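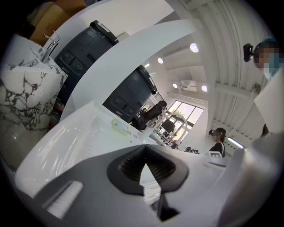
The Shared Sink and the Duty of Care

Every institution that provides a common washing area eventually writes a policy for it. The policy is usually short, and it usually concerns the users: rinse your cup, leave nothing behind, report leaks. Very little is written about the basin itself, the tools kept beside it, or the hours at which it is to be cleaned and by whom. It is the position of this essay that the sink deserves a maintenance standard of its own, and that an organization which maintains its elevators and its printers under contract should not leave its basins to goodwill.

I write from nine years in building services, the last three of them at the Montoya site, where 354 people share four floors. In that time the washing areas generated more complaints than heating, parking and noise together. Few of the complaints concerned breakage. Most concerned residue: coffee rings, soap film, grit along the rim, a sponge that had been left too long. These are small matters taken singly. A member of staff who meets them every morning at 8:30 will nevertheless draw a conclusion about the employer, and will be right to draw it.

The customary answer is a notice. My former colleague Svend Ingvarsson kept a folder of them, collected from buildings in which he had worked, and they are alike in tone. They begin politely and end in capital letters. What they share is the assumption that a basin used by everyone will be cleaned by everyone. Experience does not support this. Users rinse what they have used and leave, and the rim, the drain and the base of the faucet belong to no one in particular. A notice cannot assign work. Only a schedule can do that, and a schedule requires a name.

A second difficulty is that washing areas are seldom furnished for washing. The space around a basin attracts storage. Cabinets on wheels are parked behind it for a week and remain for a year. Cartons awaiting disposal are leaned against the nearest wall. None of this is careless in intention, but the person responsible for the cleaning must then work around it, and what cannot be reached is not cleaned. Jingyi Xia, who reviewed our floor plans in June, recommended that a clear margin be kept behind every basin and marked on the plan in the same way as a fire route. The recommendation was adopted on two floors and resisted on the others, where storage was said to be short. I remain of the view that it should be adopted throughout.
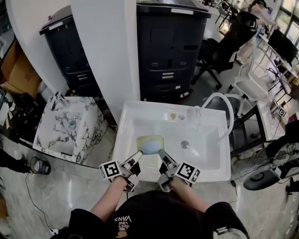

The choice of cleaning tool also receives less attention than it should. Purchasing departments are inclined to order one abrasive pad for all purposes, on grounds of price, and the result may be seen on any older glazed surface that has lost its shine. A glossy white basin ought to be treated according to its finish. A soft sponge and a separate scrubbing pad, such as the light blue sponge and the pale yellow-green pad lying together in the white sink, allow the cleaner to begin gently and to turn to the firmer material only where it is needed. The marble-patterned sink next to it calls for the same caution, and for a check of the manufacturer's instructions before any powder is used. Where two basins of different finish stand side by side, the standard should name each one separately.

The standard I propose is modest. Each basin would be wiped down twice in the working day, at noon and at close, by a person whose name appears on the rota. The drain would be lifted and cleaned weekly. Sponges would be replaced on a fixed day and not when they are judged to be worn, a judgment on which no two people have ever agreed. Small items left along the back of the basin would be removed to a tray at close and kept there until the end of the week. Flexible hoses and faucets would be wiped along their full length, including the underside, where scale collects first.

It will be objected that this costs money. It does. At Montoya the additional hours and supplies came to slightly under 1,000 dollars in a quarter for all floors, and Huiling Shi, who prepared the figures, noted that a good part of this had previously been spent on descaling visits that were no longer requested. I do not claim that every building would see the same result. Ours has hard water and old pipework.

A more serious objection was put to me by Anqi Lu, who holds that scheduled cleaning teaches people to leave their mess for others. There is some truth in this, and I have seen a rinse bowl abandoned within a day of the rota being posted. The proper reply is to keep both obligations in force. The user remains bound to rinse and clear. The institution is bound to do the rest, to do it at stated times, and to supply decent tools for the purpose. Where an employer has neglected its own part, its reminders to staff carry little weight, and it should expect them to be ignored.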